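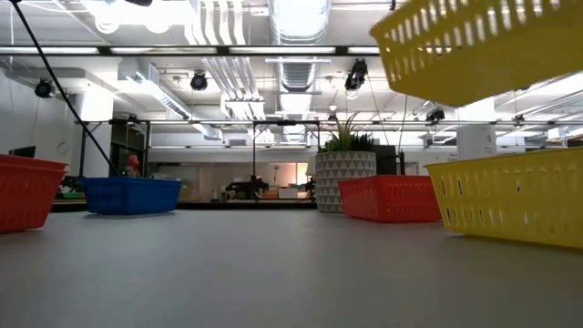
The baskets came from Goossens, the shop beside the railway line, and Frans Dierckx carried them home in one tower under his chin. He had paid too much for them. He knew it already in the shop, but the girl had put them on the counter by colour, red and yellow and blue, and he did not want her to put them back.

It was January and the hall of the old Nivesora works was cold until noon. His sister had the use of it until spring. She had given him one task, to sort what their father had left, and she had said it on the telephone in the voice she kept for children and for banks.

Their father had left buttons. There were other things too, a coat, a radio, 300 dollars in an envelope marked "Vinov", but mostly there were buttons, in sacks, from the years when he travelled for the Skutow factory with his sample case. The last page of his notebook said 3588. Frans did not believe this number and he did not want to check it.

"Red for the shirts," he said to the plant. The plant had also been their father's. Its leaves were going brown at the tips and he did not know if this was from too much water or too little, so he gave it half a cup and turned it a bit toward the window.

Yellow was for coats. Blue was for the ones he could not decide. 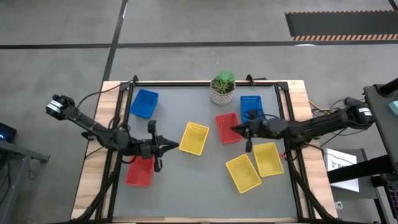 By four o'clock he had moved the baskets so many times that he forgot which one was supposed to be first. He put the yellow in the middle, then he thought that coats should be nearer to the door, as in a house. He laughed at himself and ate his sandwich standing up.

His sister came with her scarf over her mouth. She looked at the baskets for a long time.

"Where are the buttons?" she asked.

"In the sacks."

"You have not started."

"I have made the places for them," said Frans. "Father always made the places first."

She took off one glove and put her hand into the nearest sack, up to the wrist, and kept it there. When they were small they were allowed to do this on the evening he came home, one time each, and to keep what stayed between the fingers.

She opened her hand. There were 3 buttons in it, two white and one grey with a small anchor.

"Is this a coat?" she said.

"I think a coat," said Frans, and he went to find her a chair.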